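When the practice kitchen stopped making sense

The engineer who looks after kitchen work at Runside poured us both a coffee before she would talk about the fault, and then she talked for most of an hour.

Her team rehearses everything in a simulated kitchen first, and only later lets the real arm near a real counter.
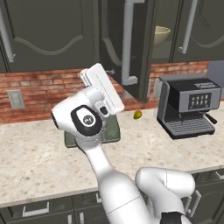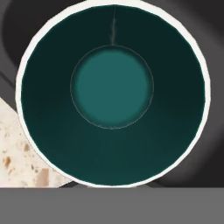 The simulated kitchen, from beside the arm and from close over a cup.

"You get fond of that kitchen," she said, laughing. "I know it better than my own, and I'd trust it with my good dishes, or I would have until August."

What happened in August was a dropped cup, and then a great many more of them. The job was called Komix, and it asked the arm to pick up a cup and set it on a shelf. In one overnight batch of 100 runs, the gripper let go early in 26. The log called every one of those a success.

"That was the part that made my stomach turn," she said. "A drop I can live with, we've all dropped a cup. But it was telling us everything was lovely!"

She and a colleague spent six days on it (she had promised her family two). They blamed the grip force, then the cup model, and for one long afternoon they blamed each other. The trouble was in a checking routine brought over from an older project, Halvorsen, which read the finger position once, at the moment of closing, and never looked again.

The fix was small. The routine now keeps checking until the cup is down, and the arm halts if the reading changes. Pustosier, the partner that runs the real arms, asked for the same halt on its side, and she was glad to write it up for them.

"I still go through the failed runs with my coffee," she said, topping up mine. "And some of the good ones now, too."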